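Cemetti Notebooks
Home | Notebooks | Refills and Bits | Care | Contact

The Plustent Journal
Undated daily journal for people who start big and stop early

Price: $50
Color: Slate, Rust or Moss
In stock
Page updated 06/03/2018

If you have a drawer full of diaries that stop in the third week of January, this is the one we made with you in mind (and with us in mind too, because we have that drawer!). The Plustent is an undated journal with 229 numbered pages and a layout that forgives gaps. Skip a day, skip a month, put it down for a whole summer and pick it up again in August, and there is no row of blank dated pages staring back at you. You just write today's date at the top of the next page and carry on.

We love this thing. It began as a stack of stapled sheets that got passed around the shop, and each time it came back it had more notes in the margins about what to move, what to cut and what to leave alone. The finished journal is the result of all that scribbling, and it's the first notebook we have made that every one of us has filled to the last page.

What's inside

The book is split into four parts. They are marked by a small printed tab on the outer edge of the page, so you can find each one with your thumb.

The Front Room. A few pages at the start where you set down why you bought the journal and what you would like to change, or keep, or stop worrying over. There are no prompts here apart from one line at the top of each page. Write as much as you want. Plenty of people write a paragraph and come back much later to add the rest, and there's space left for exactly that.

The Days. By far the biggest part. Each page is one day, whatever day that turns out to be. At the top is a blank line for the date and a short line called "One thing." You put down one thing you mean to do. The rest of the page is a light dot grid with a thin rule near the bottom, and under the rule you write how it went. That's it! No water glasses to color in, no mood faces, no score out of ten.

The Look Backs. These pages come between stretches of Days, printed on a slightly warmer paper so they stand out when the book is closed. They ask you to flip back and copy out anything that still matters. It's a slow sort of job and we have come to really enjoy it - you find sentences you have no memory of writing, and some of them are pretty good.

The Back Porch. Plain pages with nothing printed on them but the number. Lists, drawings, a letter you won't send, phone numbers, the name of that soup. Everyone uses these in their own way, and they fill up sooner than you would expect.

Paper and binding

The paper is a smooth off-white, thick enough for a fountain pen if you aren't using a very wet nib. Gel pens and ballpoints are happy on it. Felt-tip markers will ghost through to the other side, and heavy alcohol markers will bleed, so keep those for the Back Porch or put a loose sheet behind the page.

The spine is sewn, and the book lies flat from the first page to the last once you have broken it in. To break it in, stand it on its spine, let the covers fall open, then press down a few pages at a time from the front and from the back until you meet in the middle. It takes a minute and makes a nice little crackling sound.

There are two ribbons. One is for where you are now and the other is for whatever you like, though we keep ours at the latest Look Back. The ends are sealed, so they shouldn't fray. The elastic closure is stitched into the back cover and it has some real stretch in it, which is handy once you've tucked in tickets and receipts and a folded map or so.

The cover is a cloth we buy from Hutapea, and choosing it was the most fun we had on the whole project. It has a dry, slightly rough feel, and it softens along the edges the more you carry it. Rust fades a little in strong sun. Moss and Slate seem to hold their color better, although Slate does show pale dust and cat hair. If you have a white cat, go for Moss.
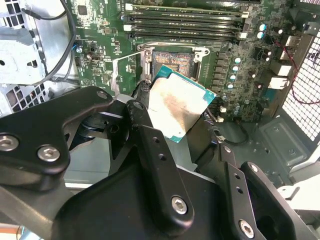 Getting going with it

We get a lot of mail from people who have bought the Plustent, admired it, and then been too nervous to write on page one. It's a nice book, we know! But it is meant to be used hard. So here are a few ways in that have worked for us and for people who have written to us.

Start on page nine. Or any page. The Front Room will wait, and some people find it easier to fill in after a stretch of ordinary days.

Keep the One Thing small. "Call the dentist" is a great One Thing. "Get fit" will sit there glaring at you. If you are the type who goes all in on a new plan and then burns out by the weekend, try writing the smallest version of the plan you can stand, and then do that one.

Leave it where you'll trip over it. On the pillow, by the kettle, on top of the laptop. A journal on a shelf gets very little written in it.

Write badly. Half sentences are fine. So are crossings out. One customer sent us a page that said only "no" in big letters, and we had it pinned up over the packing table for months.

If you miss some days, don't go back and fill them in. Take the next clean page. We left the dates off for this very reason, and we promise the book doesn't know.

Who it suits, and who it may not

The Plustent is good for anyone who likes a bit of shape to the day but bristles at being told what to track. It's good for people coming off a rough patch who want somewhere to put things down. It's good for big starters, fast quitters and anyone who has ever bought a whole set of colored pens to fix their life (hello, friends).

It isn't a planner. There are no month views and no hourly slots, so if you have meetings to keep straight you'll want a calendar next to it. Our own Drusano Week Pad is the same width as the journal and slips inside the front cover, and a lot of people use the pair together. The Week Pad is sold on its own page and comes in the same cover colors.

It also isn't a workbook, and it doesn't take the place of talking with somebody if things are heavy. Some customers do bring theirs along to those talks, and we're very glad it's useful there.

What comes in the box

The Plustent Journal in your choice of color
A folded card with the breaking-in steps and a short note on the four parts
A sheet of plain paper labels for the spine, in case you end up with a row of them
A paper pocket, which you can glue inside the back cover or leave loose

We ship it in a snug card box with paper padding. The box is sturdy enough to store a finished journal in, and the short end has a blank space for writing dates.

Common questions

Can I get it with lined pages?
Not right now. We made a lined test version and liked it less, as the lines made the day pages feel like homework. The dots are light enough that you can ignore them completely.

Are the pages easy to tear out?
They aren't perforated, so you'd need a craft knife and a ruler, and taking out too many will loosen the stitching. The Back Porch pages are the safest ones to remove if you really need to.

How long does one last?
That depends on you! Daily writers get through the Days in well under a year. Others have been in the same book since we first sold it, and they write to tell us so, a bit sheepishly. No need to be sheepish.

Do you make a smaller one?
We've been asked so many times that we are trying one out. It fits a coat pocket and drops the Look Backs, and we are still arguing over whether it's the same book without them. Sign up for the shop letter if you want to hear what we decide.

Is it a good gift?
Yes, with one small warning. A journal can feel like a hint. We'd suggest writing something silly on the very first page before you wrap it, so the person opening it doesn't have to be the one who spoils the clean paper.

Can you print a name on the cover?
We can press up to a short first name or initials into the lower corner of the front cover, with no foil and no color, only the dent in the cloth. It looks lovely on Rust. Add it at checkout and please check your spelling, as we press exactly what you type and can't take those copies back.

Care

Wipe the cover with a barely damp cloth and let it dry open. Coffee rings will lighten but won't leave. If the elastic goes slack after long use, send us a note through the contact page and we'll mail you a replacement band with fitting steps. The same goes for a ribbon that has come loose at the spine.

Returns

Unmarked journals can come back for a refund or a swap to another color. If yours arrives with a bumped corner or a page stuck down, tell us which page and we'll send another right away. Keep the first one for scrap, or give it to a kid who likes to draw.

Add to cart
Choose color: Slate | Rust | Moss
Add name pressing: Yes | No

You may also like
Drusano Week Pad
Plain paper pockets, pack
Spare elastic bands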